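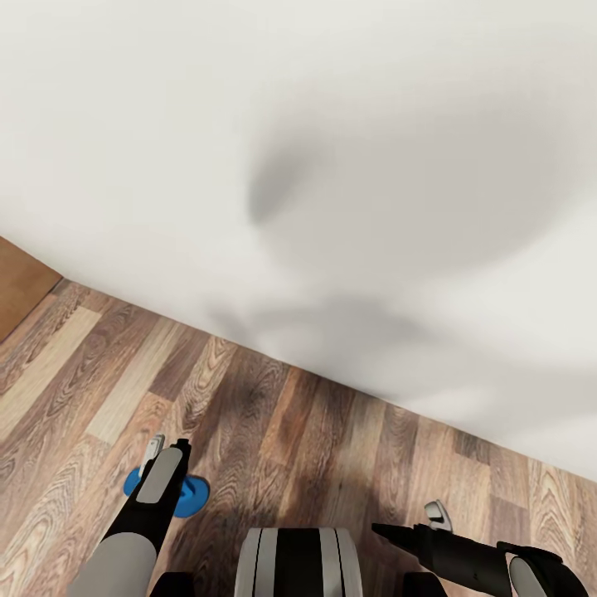
Workshop tips: getting a simulated pickup job to survive the real floor

I get a lot of mail from people who have a two-arm machine tidying up beautifully on screen and want to know which planner to buy next. My usual answer is none. Try the tips below first. They cost an evening or two and they have saved me from at least one subscription.

Don't trust a bright object
A saturated blue thing on brown planks is about the easiest target you can hand a vision model. A plain color threshold will find it. If your detector scores well on that, you have learned very little. Swap the object for something in honey or dark brown and run the same script. My own score went from 300 clean detections to 117 when I did this, with the same lighting and the same poses. The vendor's demo page for Cosau doesn't have a single brown object on it, and I have looked.

Leave the floor busy
People like to swap the wood-grain texture for flat gray so training goes faster. It does go faster. Then the model meets a floor with knots and swirls in it and starts proposing grasps on the knots. Keep the mixed planks, light and dark together, and turn them to a new angle each time you reset the room. Long straight joints are worth watching too. An edge detector loves them and will happily report one as the side of a box.

Look where the gripper is before you believe the mask
With a camera looking down from the head, the arm ends up covering the thing it came for. Once the left gripper is over a flat, round piece, all you have is a lobe of blue on each side of black housing. Plenty of segmenters call that two objects. Save the last clear view before the arm moves in, carry that estimate forward, and stop asking the detector for new opinions during the final approach. I use 5 stored views. More than that didn't help me.

Mask the machine's own body
You know the joint angles, so you know where the forearms and torso will show up in the view. Paint them out. If you skip this, pale gray covers get matched to anything pale and gray, and a finger tip poking up over the gripper looks a lot like a small part. Lindemann's toolkit claims to learn this by itself. Mine learned it after 58 episodes and forgot it when I changed the camera tilt. Painting them out took me one Saturday morning.

Soft shadows are a gift you won't get at home
Rendered light tends to be even, with blurry gray patches on the wall and hardly anything on the floor. A real window at four in the afternoon puts a hard black stripe across the planks. Add at least one harsh lamp to your light settings and move it every run. If the wall is plain white, put some clutter on it as well: an outlet, a strip of trim, a calendar.

Give the idle arm something to do, or park it
Most planners I have tried solve for the working arm and let the other one hang wherever it stopped. Fine until the working arm has to cross over. Set a fixed rest pose, low and near the body, and make the planner treat that arm as an obstacle. Zorkulham has a checkbox for this. It is off by default, for reasons I can't guess.

Check what "grasped" means
Open the success test and read it. In one scene pack I downloaded, touching the object with the gripper counted as a pickup. A gripper pressing a disc into the floor would pass. Ask for lift height and a hold time, and log the finger gap while you're at it. A flat piece is hard to get under, and contact alone tells you nothing about that.

Keep the old planner
Before you install a new version of anything, copy the folder. Jumovton's last update changed the default wall clearance, and every reach near a baseboard came back "no path found." The release notes said "improved safety." I put the old copy back and it's still what I run.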